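Orysia Chornovol
February evenings are long, so I'm going to talk about the color yellow for a while. Get a cup of something, this is going to be a thread.

My mother painted our kitchen yellow when I was small and then spent years sort of apologizing for it to visitors. It was a cheerful yellow in the can. On four walls, with the afternoon sun coming in, it was like living inside a lemon drop. I loved it! She did not.

I thought about her a lot this winter, because I decided to paint my own back hallway yellow. It's a narrow hallway with one little window at the far end, and it has been the color of weak tea since before I moved in.

First stop was the paint counter at Zabala, where they have a fan deck with 531 colors in it. Seema Shukla works the counter on weekday mornings and she let me sit on the stool by the tinting machine and flip through the whole yellow section for most of an hour (thank you Seema, I know there was a line).

What I learned from Seema is that yellow bounces. If you paint two facing walls yellow, each one throws its color at the other, and the room ends up a good deal stronger than the chip you fell in love with. Her advice is to pick the one you like and then go 2 steps paler on the strip. Poor Mom, she never had a Seema.

So I took home sample pots. Too many. I painted big sheets of poster board and moved them up and down the hallway all weekend, morning and evening, with the light on and with the light off. I'd really recommend that over painting squares on the wall, where you're always comparing the new color to the old tea.

Some of them went green on me. I mean properly green, like a pond. The hall window looks out at a hedge, and I suppose a cool pale yellow doesn't need much encouragement. The warmer ones, with a bit of orange in them, held up a lot better, though one looked exactly like boxed macaroni.

Kieran Goodall, if you're reading, you were right about the primer and I was wrong, and I'll say so in public. The first test patch without it took three coats and still looked streaky. Yellow just doesn't cover very well. Save yourselves the trouble and prime first.

Then there's the question of what to put next to it, and this is where I've gone down a bit of a hole. White trim is lovely and safe. Gray is nice too, if the gray is warm. But my heart keeps going to black. Black door, black hooks, maybe a black frame or two.

Yellow looks brighter next to black than next to anything else I've tried. I keep noticing the pair now wherever I go, on bees and taxis and rain boots and the spines of old paperbacks.

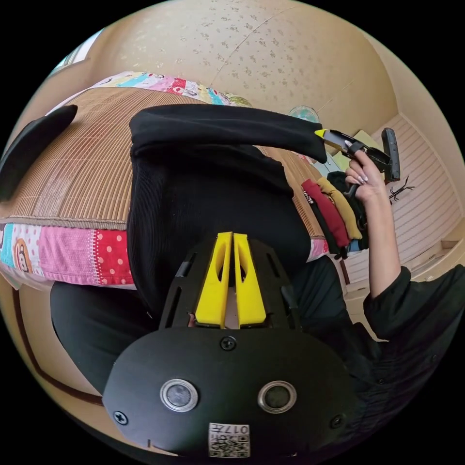
Bright yellow, plain black.

My neighbor thinks a black door in a narrow hallway will feel like the mouth of a cave. She may have a point, and I did go and hang a dark blanket over the door to see. The dog wouldn't walk past it until supper, but I thought it looked wonderful.

I've settled on a color now, a soft buttery one from the warm end of the deck. It cost a little more than I'd planned on, and I bought the washable kind because of the dog and his shoulders.

I'll start on the ceiling line this weekend if my knees agree. If anybody has painted an inside door black and lived with it a few years, do come and tell me how it holds up with fingerprints, and whether you went with satin or something shinier. I have the can for the walls and nothing at all for the door yet.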